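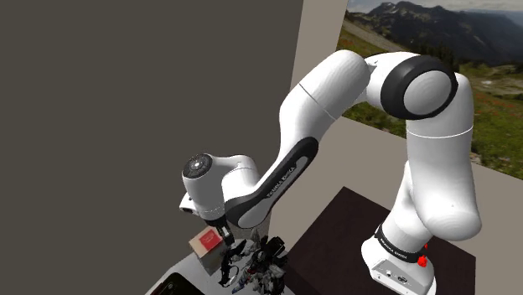
Page last changed: February 2018

Keeping the Arm Honest: Setup and Upkeep of the Simulated Clutter Cell
Project report, Dzintra Paulauskas and Meinir Prosser, Rurthorpe

1. What we were given

Our project was called Trutura before we joined it, and neither of us has found out why. The cell is a simulated Panda arm with a two-finger gripper, a work surface, and a pile of small stuff to pick from. The room came with a wall texture we never got around to changing and a very nice mountain view, on which somebody clearly spent more time than on the contact settings.

The assignment said to "bring the cell to a working state and keep it there." The first half took us until June. The second half is the subject of most of this report.

2. Mounting and home pose

You would think a simulated robot can't be bolted down crooked. Ours was. The base had been turned 3 degrees against the table in the scene file, and the person before us had corrected for it in the motion script, the grasp script and (we think) by hand on bad days. Meinir took out all the corrections, set the base straight, and ran the arm home. It went home through the table.

There was one more correction, in the gripper offset. With that gone too, the arm parks above the clutter with the fingers pointing down, which is where the planner expects them. We now keep the base pose in one file. Anyone who wants to change it has to write their name in that file, and so far no one has wanted to that badly.

3. The gripper

Most of our repair work was here. The fingers had been loaded with simplified collision shapes, plain blocks a bit fatter than the fingers you see. On a big carton this makes no difference. On small things the arm would close on air, report a good grasp, and carry nothing across the room with great care.
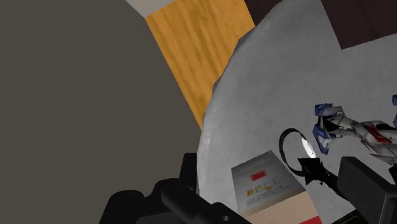 Dzintra rebuilt the shapes from the visual mesh, in four pieces per finger. We then ran the same set of 80 grasps before and after. With the old blocks, 27 of them ended with an object in the gripper. We had hoped to print the new number beside it, but the first run with the new shapes was done with gravity switched off, and we only noticed when the results were too good. The rerun is in the appendix and is better than 27, by less than we told our advisor.

Thin, curved and spiky objects are still the worst. Boxes are easy. If you're grading this, please ask us for a box.

4. Routine checks

These get done before any batch of runs. We learned the order the hard way.

Load the scene and let the objects settle before the arm moves. If anything is still jittering, lower the time step.
Open and close the gripper once, empty. Both fingers should arrive together.
Send the arm home and compare the joint values with the saved ones.
Check gravity. (See section 3.)
Save the log under a new name. "final" is taken, and so is "final_Aguiar", which we are afraid to open.

5. Left undone

The friction values are guesses, copied from a set of course notes from Salladville that also call them guesses. The wrist still twitches when the planner picks a path near its joint limit, and our fix is to start it again. We would have liked to tie the finger shapes to the mesh so they update themselves, since at present a new gripper means doing all of section 3 over. The scripts and scene files are in the project folder, along with a readme that Meinir wrote and Dzintra disagrees with in the comments.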